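Our shared workshop build, which we named Tarnow, grew a lot since March, and most of that growing was cables. Yuto Noguchi and I wanted two arms that could tidy a desk together, and we gave ourselves 12 Saturday sessions to get there. 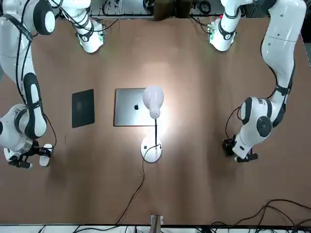 Both arms over the table, with the tablet, laptop and desk lamp between them.

Kazue Katayama kindly read through our wiring plan and sent it back twice - she was right both times!

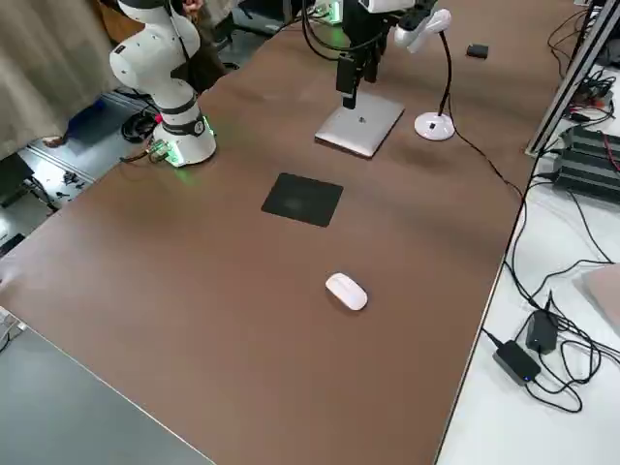
Next we want to slow the wrist joints down a little and retune the grip.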